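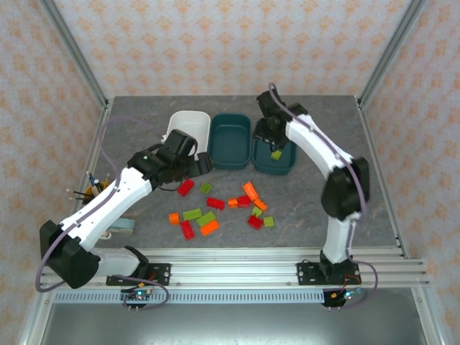
Sorting by the Binful

Open containers, loose blocks and the case for fewer categories

A household collection of building blocks grows by accretion. A boxed set comes in, then a bag from a yard sale, then a cousin's leftovers, and at some point the original packaging stops meaning anything. The collection used for this article came to 3000 pieces, mixed, with three makers' bricks in the same tub and a share of parts that fit none of them well. The question we set was narrow: what kind of container, and how many of them, lets a person put blocks away and get them out again with the least handling?

Color is the usual first answer. It is quick to learn and a small child can do it. With blocks in three colors, three open rectangular containers in a row will take the whole job, and a glance into each one shows any block that has landed in the wrong place. The method holds up well at that scale. It weakens as the colors multiply, and it fails at the point of building, when the person at the table wants a short flat piece and has to find it among long tall ones of the same shade. Green on green is slow to search. Most of the digging noise in a playroom comes from exactly this.

Sorting by shape reverses the problem. Putting away takes longer, as each block must be turned over and judged, but retrieval is fast. In our trial a mixed batch of blocks went into color containers in 16 minutes. The same batch sorted by shape took 40. We did not time retrieval with the same care, though the shape containers were the ones people went back to.

The container

Rectangular open-topped containers have two advantages over round tubs. They stand side by side without gaps for pieces to fall into, and the straight wall gives the fingers something to push a block against when lifting it out. Depth matters more than floor area. In a shallow container the bottom layer stays visible. In a deep one the small parts migrate downward and are lost to view until it is tipped out.

We used three products. The Umska tray is the shallowest, with a rolled lip and a floor that flexes slightly when full. The Jundico bin has vertical walls and wastes the least shelf space, but its corners are square on the inside and trap single-stud pieces. The Brudell is deeper than either, with rounded inner corners, and suits large blocks only. None of the three came with a lid worth keeping. Lids are removed once, set on the floor and stepped on.

Wall color has an effect that catalogs rarely mention. Pale blocks are hard to pick out against a white floor, and dark ones sink into a dark floor. A mixed row, with one white container and the others in something like teal, lets the owner match each container to the blocks that will show up best in it. Lime green reads clearly against either. Clear plastic is the common compromise and does neither job especially well - it shows whatever shelf or tabletop is underneath.

The surface

Blocks should be spread before they are sorted. A heap hides two-thirds of its contents, and the sorter ends up raking through it with one hand. Spread in a single layer at the center of a table, with the containers standing along the back edge, every piece can be seen and reached. The containers then act as a fence, and blocks pushed too far stop against them.

A hard, smooth top is preferable to cloth. Blocks slide on it and can be swept with the side of the hand. Heavily figured surfaces, such as the marble patterns sold for kitchen use, are acceptable in gray, where bright plastic still stands out. Speckled tops in several colors are tiring after an hour. Wallpaper behind the table makes no measurable difference, despite firm opinions in the office on both sides.

Handling order

The fastest sorters in our trial worked one category at a time, clearing all of one color before starting the next. The slower ones picked up whatever was nearest and decided afterward. The gap narrowed when few blocks remained. Dropping from just above the rim is accurate enough. Throwing is not, and a block that bounces out costs more time than the throw saved.

Joined blocks should be separated before sorting starts. The Tomić separator, a flat wedge with a notched end, did this without marking the plastic, and it works on plates too thin to grip with fingernails. Teeth were not tested.

Fill level

Each container should be filled to no more than two-thirds. Above that line the hand displaces blocks over the rim. When a category outgrows its container, split it by size and leave the other categories alone. Our own collection settled at one shelf of shape containers, plus a single large bin marked "other," which is currently the fullest.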